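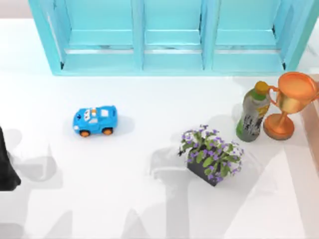

Re: [Cetenham Soapers] Beard oil going cloudy

From: Sosina Woldegiorgis
Date: February 13, 2018

Prasetyo Hartono wrote:
> My last 300 mL of beard oil went cloudy in the shed overnight.
> Jojoba, a bit of avocado and some cedarwood. Do I chuck it?

Hi Prasetyo and all,

Please don't chuck it! Mine did the same in November and I got in a proper flap before Fanni set me straight (thanks again, Fanni). Jojoba goes solid when it's cold, and unrefined avocado can drop a bit of sediment as well. Bring the bottle inside, stand it in a mug of warm water and give it a gentle swirl. If it clears and smells the way it should, I'd happily use it. If it smells like old crayons, that's another story and out it goes.

I've gone over to the refined avocado from Szénási, 200 mL at a time, and it's kept its colour beautifully. My favourite mix at the moment is 195 mL of jojoba with 18 drops of cedarwood, though my husband reckons that's still too strong!

Gergely, are you still after tins?

Cheers,
Sosina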